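Ticket: Labels printing blank / half blank after Pultard update, returns bench
Status: Open > Waiting on vendor > Open > Resolved 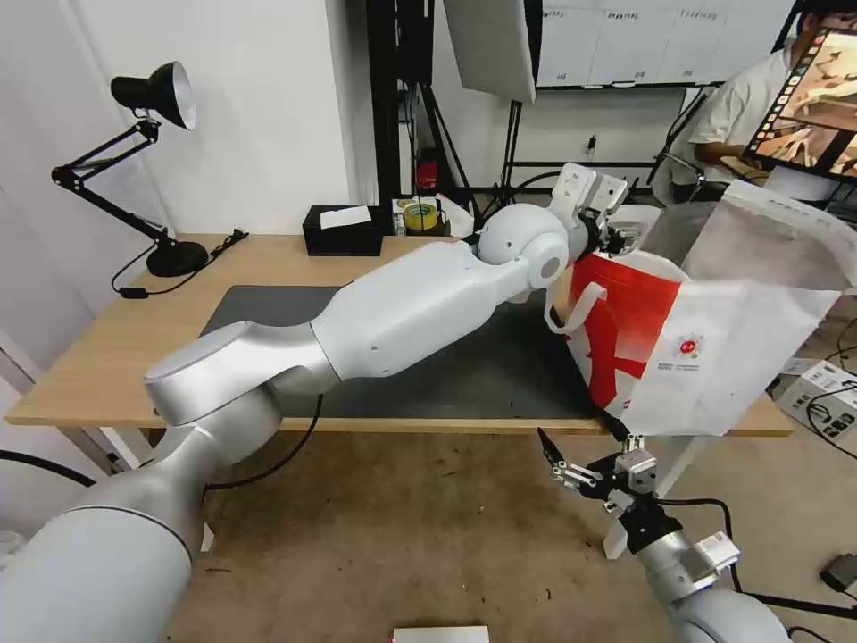

Attachment 1: red and white paper bag, returns desk

Original report, 7:40 am

Return labels coming out blank on the bottom half. Top half fine (address, our logo), then nothing where the barcode should be. Started after the Pultard update went in overnight. Bench 2 only as far as we know. Bench 1 prints OK. Printer is the older Brodum, on USB, not the network one. Have 600 returns waiting from the October sale and can't close any of them without a barcode. Please treat as urgent.

Tried so far:
Power off, power on
New roll
Different USB port
Reprint from history (same, half blank)

Update, 8:15

Asked for a test page straight from the printer, hold feed button while powering on. Test page is complete, top to bottom, dark and even. So print head is OK, ribbon is OK. Problem is in what gets sent to it.

Also asked bench 2 to stop swapping rolls. They're on the right ones.

Update, 8:50

Compared driver settings on both benches.
Bench 1: label size set to the long one, gap sensing on
Bench 2: label size set to the long one, gap sensing on
Same. Darkness same. Speed is one notch higher on bench 2, dropped it to match, no change.

Driver version is differnt though. Bench 2 picked up a newer one with the update. Bench 1 was switched off overnight so it never got it. DO NOT restart bench 1 until this is sorted. Put a note on the monitor.

Update, 9:30

Rolled bench 2 back to the old driver. Steps, in case we need this again:
Close Pultard completely, tray icon too
Remove printer in settings
Remove the driver package as well, not only the printer, or Windows puts the same one back
Unplug USB, restart, plug in
Install old driver from the shared folder

Printed 12 labels. All complete. Closing.

Update, 10:05

Reopened. Blank again. First 12 fine then number 13 onward half blank. Driver still shows the old version so it hasn't updated itself behind our back.

Noticed the bad ones are all Lirnetti returns. The 12 good ones were all Qaisi. Went back through the pile from this morning, same story, every half blank label is Lirnetti. Bench 1 has only been doing Qaisi today. So it was never the bench. Had bench 1 print one Lirnetti label, half blank. OK so driver is a dead end, sorry for the runaround.

Update, 10:20

Took the note off bench 1. Restart whenever you like.

Looked at the two label templates in Pultard. Qaisi template uses the order number for the barcode. Lirnetti uses the return reference, that's how they wanted it when they signed up. Return reference field is showing empty on screen too, if you open the record. Nobody looked there because the list view shows it fine.

Opened a case with Pultard support. Sent them one record export, a screenshot of the template and a scan of a bad label.

Status to Waiting on vendor.

Workaround for now: Qaisi returns carry on as normal. Lirnetti, check the contents, write the return reference on the slip by hand, put them on the left rack. Don't print anything for those. Don't use the Qaisi template for Lirnetti stuff, it will print, and then their warehouse will reject it.

Update, 11:45

Vendor replied. They asked if we had tried a new roll.

Answered with the list above. Asked them to look at the return reference field.

Update, 1:10 pm

Vendor second reply, more useful. Update renamed the field inside Pultard. Old templates that call it by the old name get nothing back, and when the barcode is empty the label stops drawing right there. Explains why the text under it is missing as well.

Fix is to open the template, click the barcode, pick the field again from the dropdown (it's under Returns now, used to be under Order), save. Has to be done by someone with admin rights. Benches can't save templates.

Done on the Lirnetti template. Printed three. All complete, all scan on the handheld.

Status back to Open until the backlog is through.

Update, 2:30

Side issue. Labels printed this morning still reprint blank from history, becuase history keeps a copy of the label as it was and doesn't rebuild it. You need to open the record and press Print new. Reprint will NOT work for anything before 1:10.

Ran a filter for records with a label but no scan. 1,051 of them. That seemed way too high, but it's including last month's closed ones. Filtered to today only and it's the Lirnetti ones on the left rack plus a handful from the first hour. Sent the list to both benches.

Update, 4:20

Left rack empty. Spot checked a few, scanned fine. One label had the wrong reference, bad handwriting on the slip, fixed.

Checked the other templates while in there. Two more use the return reference, neither used this month. Repointed both. Exported all templates to the shared folder, there was no copy before today.

To do, separate tickets:
Turn off overnight updates for Pultard on both benches
Order labels, down to one box of 3,500
Bench 2 USB cable is loose at the printer end, not related but needs replacing

Resolved 4:35 pm. Root cause: renamed field in vendor update. Reopen on this ticket if any half blank labels show up, and say which client.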